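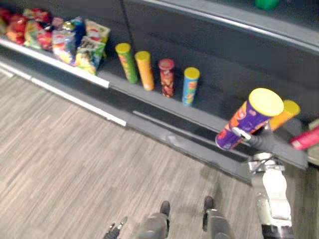

Reviews / Getting Organized

Savdale Rolling File Cart: Six Weeks In

Posted 7/26/18 by Ehsan Minhas

I have owned a lot of things that were supposed to fix my paper problem. Accordion folders, a label maker, a wall pocket that pulled two chunks of plaster out of the hallway. So when my brother-in-law Mudassar told me he'd bought a Savdale rolling file cart and finally filed his 2015 taxes in it (filed as in put away, he'd already sent them in), I ordered one that same night. It cost $172 with shipping, and I winced a little.

Putting it together took me one evening and most of a pot of tea. The instructions are all drawings, no words, and step five shows a bracket facing the wrong way. I put it on like the drawing, the drawer wouldn't close, I took it off again. If you buy one, flip that bracket. The screws come in a little bag with a couple of spares, which I dropped down the heating vent right away, so I'm glad of those!

The cart has two file drawers on the bottom and an open tray on top. The drawers take regular letter-size hanging folders and they roll out all the way, so you can get at the stuff in back without skinning your knuckles. I love this. My old cabinet stopped three inches short and there are probably still pay stubs from my first job in there. There are 8 plastic tabs included, a silly number for two drawers. I bought a second pack of tabs made by Imai and they fit fine, maybe a bit loose.

The tray on top is where I have mixed feelings. It's a nice size for a laptop and a mug. It's also a flat surface, and in my house a flat surface gets mail on it before lunch. By the second week mine had the water bill, a birthday card I hadn't signed, a phone charger for a phone I gave away, and one sock. I finally stood a Lititano desk sorter up there - the skinny one with slots - and that leaves just enough room for the mug and nowhere to dump anything.

Wheels: good on wood floors, okay on the kitchen tile, terrible on carpet. Two of them lock. I keep mine beside the desk and pull it out to the dining table on bill night, then push it back, and that has done more for me than any system I ever read about in a book. I sit down, the drawers are right there, the paper goes in. My record is twenty minutes.

A few gripes. The gray paint scratches if you look at it funny. The lock is pretty flimsy and I wouldn't trust it with anything I was worried about. And the top drawer rattles when it's half empty, though mine isn't half empty anymore.

I looked at the Runuvley version before I bought this one. It has a third drawer and softer wheels, but it's a good bit heavier and I'd have had to get it up our stairs by myself. Mudassar says he'd pick the Savdale again. So would I, just with a rug pad under it and the bracket flipped.

Four stars out of five. I still haven't signed the birthday card.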